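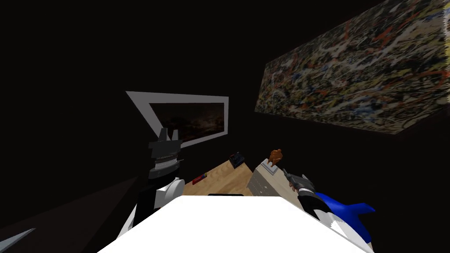 Small Pets, Session 2: Feeding, Weighing and Noticing Things
Denise Ashworth

Last time we set up the cage, so now we get to the bit I like best – the guinea pigs themselves! Bring your notebook, because I want everybody to start a weight chart this week.

Weigh your pig once a week, same day, before breakfast. A kitchen scale that goes up to 2000 grams is fine for nearly any adult. Put a bowl on it, press zero, pop the pig in and write down the number. My old boy Pearce hated the bowl, so I gave him a bit of parsley to chew and he forgot to be cross. If the weight drops by 30 grams, weigh again the next day. If it's still going down, call the vet.

Food. Hay all day long, fresh water, a small handful of greens, and plain pellets. They can't make their own vitamin C, same as us, so peppers are great (mine go nuts for the green ones).

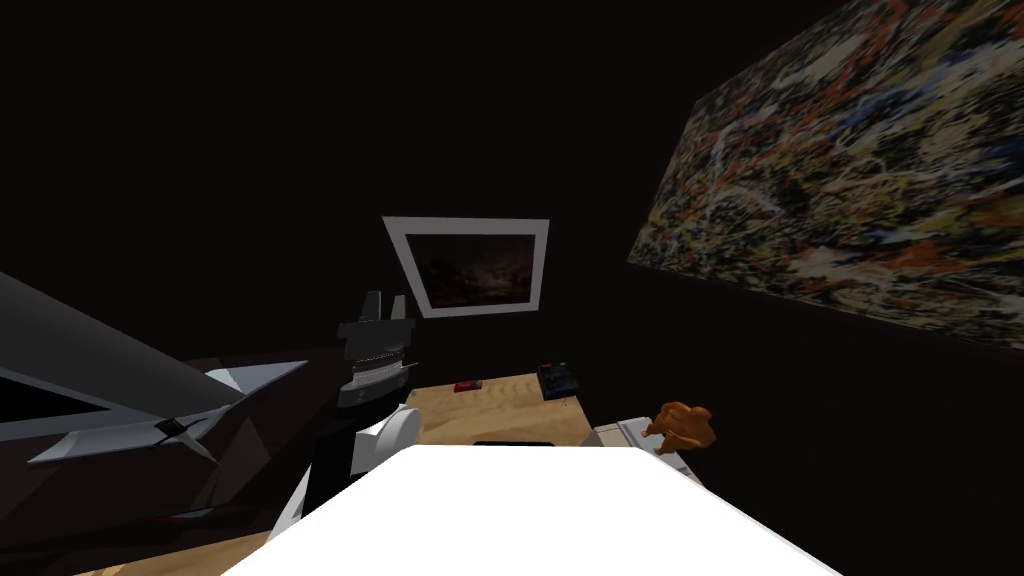
A guinea pig that stops eating needs a vet the same day. Please don't wait to see how it looks after the weekend. They hide being sick really well, and I learned that the hard way one July with a sweet little sow called Molletti. She came to the front for her cucumber and then just left it lying there. I still think about that.

Other things to write down: fewer droppings, a crusty nose, sitting all puffed up in a corner.

For next session
– Start your chart, two columns, date and weight
– Read the pages on teeth and nails
– Write down your vet's number and the after-hours one too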